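Call for participants: home heating and sleep study in Trelongate

Piltel is a small office that works on indoor climate in homes. We are now looking for people in Trelongate and Swai who would like to take part in our new study on night temperature and sleep. You do not need any technical knowledge, and you do not need to change anything in your home before we start.

What the study is about

Many people turn the heating down at night because they were told it is better for sleep. Others keep it the same all day. We want to learn which rooms cool down first, how fast it goes, and how the people who live there feel in the morning. Last year we did a smaller study in Prurov, and the answers were very different from house to house. Old buildings with thick walls behaved in a way we did not expect, so this time we would like to have more of them.

Who can take part

You are 18 or older and you live in a house or apartment in Trelongate or Swai. You can control the heating yourself in at least the bedroom. You sleep at home most nights, and you do not plan to move or renovate during the study. Renters are welcome. If you share your home, the other adults must agree too, but only one person has to fill in the diary.

We can not accept people who work night shifts. I am sorry for this, it would be interesting also, but the diary is made for people who sleep at night.

What you will do

The study takes 29 nights. At the beginning a member of our team visits you and places small temperature loggers in the bedroom, in the hallway and in one more room. Each logger has the size of a matchbox and makes no sound and no light. Please leave them where they are, also when you clean.

Every morning you answer a short diary on paper or on your phone. It asks when you went to bed, if the bedroom door was open or closed, if you woke up because of cold or heat, and how rested you feel. In the second half of the study we ask you to change one habit — for most people it will be the door.
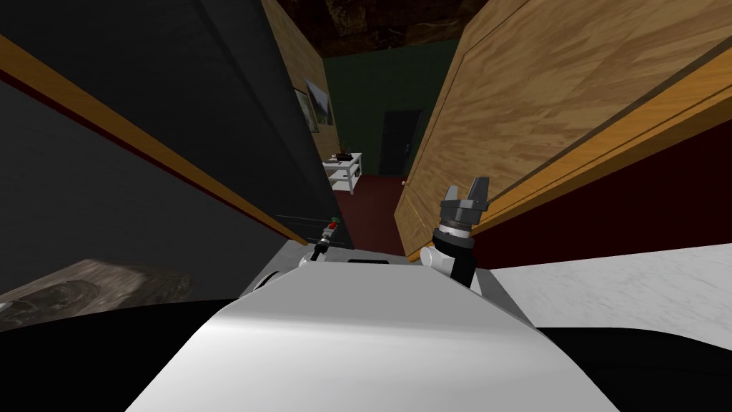 Doorway and narrow hallway in a computer-made home interior.

The hallway is often forgotten. It usually has few windows and sometimes no radiator, and still a lot of air goes through it. If your hallway is long, has a staircase, or is closed off with a second door, please write this in your message. We try to have different floor plans in the group.

What you receive

Each participant who finishes the study gets 65 euros. After the study you also get a personal report with the temperature curves of your rooms and some advice for your heating settings. If you stop earlier, you keep the report for the nights you completed, but the payment is only for the full period.

Your data

The loggers record temperature and humidity only. Your name and address are kept apart from the measurements, and they are deleted when the payments are done. You can leave the study at any time without giving a reason.

How to apply

Write to Theresia Hofstetter at the Piltel office, or leave a message at the front desk in Trelongate. Please tell us your street, the type of building, the kind of heating, and the best time of day to call you. We start the visits when the group is complete. The last day to apply is March 26, 2025. Everyone who writes to us gets an answer, also if there is no place left.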